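4.2 Disposable cups in the workplace survey

The second part of the study dealt with drinks taken at or near the desk. Staff at the three Galness sites were asked to keep a tally for one working week in February, noting each drink, the kind of vessel it came in and where the vessel went afterwards. Tally sheets were handed out on Monday morning and collected by Huiling Zhong on the Friday. In all, 108 people returned a sheet that could be used, and between them they recorded 1357 drinks.

Paper cups made up 43 per cent of the total. The share was lowest at the Dondivbridge office, where the kitchen has a dishwasher and mugs are kept on an open shelf, and highest at the workshop building, where the nearest sink is one floor down from most of the benches. Distance to a sink was a better guide to cup use than age, job or length of service. Several people in the workshop wrote in the margin that they owned a mug but had stopped bringing it upstairs.

We had expected most paper cups to be thrown away within the hour. The sheets suggest otherwise. Many cups were refilled at least once, usually with water after coffee, and a fair number stayed on the work surface until the end of the day. Respondents often left the 'where it went' column blank for these, and we have treated them as unknown and left them out of Table 6. Olszewski's earlier survey of canteens did not meet this problem, as trays there were cleared by staff.

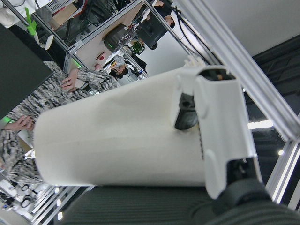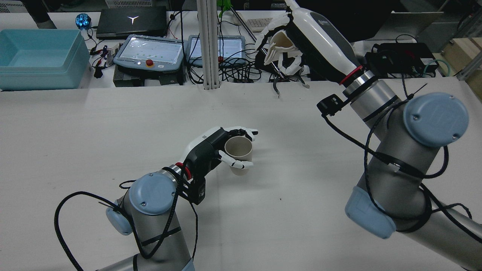
Figure 3. Objects at the workplace: a white cylindrical item (first picture) and an empty paper cup at a white tabletop (second picture).

The wording of the question also matters. The first version of the sheet, drawn up by Silvana Godoy, asked for 'cups used'. In the pilot, some people counted a refilled cup once and others counted it each time. The final version asked for drinks, with a tick box for 'same cup as before'. This box was filled in well at two sites and poorly at the third - the Vultimlow office - where the sheets had been copied with the right-hand column faint. Figures for refills at Vultimlow should therefore be read with care.

Weight was not measured directly. Instead we took the mean of a small sample of clean cups from each supplier and multiplied by the number of cups reported. Lids and sleeves were left out, and so were cups brought in from cafés outside. The totals in Table 7 are therefore likely to be low, most of all for the workshop, where a café van stops at the gate each morning.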